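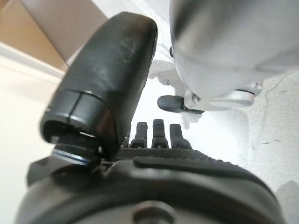
4.2 What people did with the metal things

I should say up front that I did not plan to write a whole section about shiny metal. When we started the Kedmont household study, my coding sheet had one line for it, "metalware," and I figured that would do. It lasted until the second home.

The trouble is that people don't treat metal items as one group when they put a kitchen back in order. Gorazd Mladenović and I went through 784 put-away events (a put-away event is one item going from a counter or table to wherever it lives), and the metal ones kept landing in the wrong column of my spreadsheet. A brushed pot would go in a low cupboard in one house and stay out on the stove in the next. When I asked why, I got answers like "it looks nice there" - hard to code, but I believe it!

So we split the line in two, display metal and working metal, following the scheme Damasceno used for the Nirkthorpe pantry interviews. I like that scheme a lot, though it was built for pantries and gets a little wobbly near a sink. We let each household do the sorting for us. If they called something "the good one," it went under display, even if it was dented.

Figure 4 gives the layout of the Prirkar kitchen, where we ran the longest sessions. Each session was 40 minutes, with a 10-minute break that most people used to keep tidying anyway. The counter to the left of the sink was the busiest spot by far, and metal items sat there longer than glass or plastic ones did. My guess is fingerprints. People wiped the smooth, rounded pieces before putting them away, sometimes twice, and a few went looking for a different towel first. We had not set up a code for towel hunting, so those stretches are lumped in with "pause," and I'd do that differently now.

One more thing about size. Large pieces tended to get moved last, and up to 20 small items might go into drawers before anyone touched the big pot. I had expected the reverse, big stuff first to clear some room, and that's how I do it at home. Gorazd does it the other way. We come back to order effects in 4.3, with the drawer data added in.

Figure 4. Layout of the Prirkar kitchen, with the counter zones used in coding.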